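3.2 Breakfast at home and the timing of the first meal

Households in Mullville and Rosales were asked to keep a food diary for seven days, starting on a Friday. Of the 201 households that agreed to take part, 67 had at least one child under the age of ten. Each diary had a page for the morning meal, with space for the time, the foods eaten and the people present. Following Quezada and Pickering, we counted a meal as shared if 2 or more people sat down within the same quarter hour.

Bread was the most common morning food in both towns. It was eaten toasted more often than plain, and cereal came second. Rosales households tended to eat earlier on workdays, which fits the longer drive to the plants at Kasano. On weekends the gap between the towns closed.

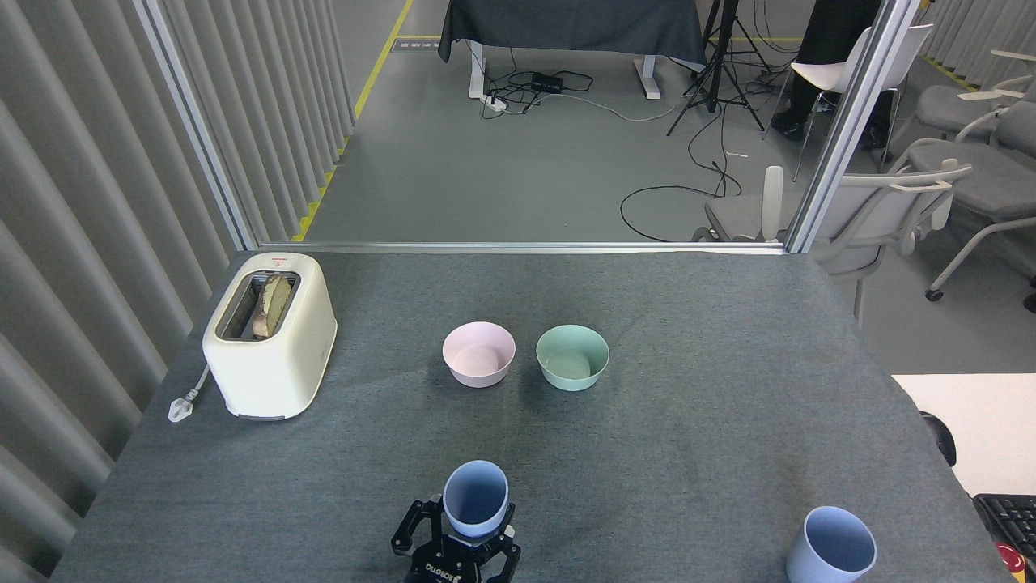
Figure 3. Toaster, bowls and cups on a table.

Shared meals were less common on workdays than we had expected from the earlier interviews. Many parents wrote that they ate standing up, or after the children had left for school. Some did not write down a drink taken alone — coffee in most cases — and only mentioned it when we called them back. We added these drinks to the diary but did not count them as meals.

Diaries with more than one blank morning were left out of the timing analysis. They were kept for the list of foods, where a missing day matters less. The coding rules for mixed dishes are the same as those used in the Carosow survey and are given in Appendix B.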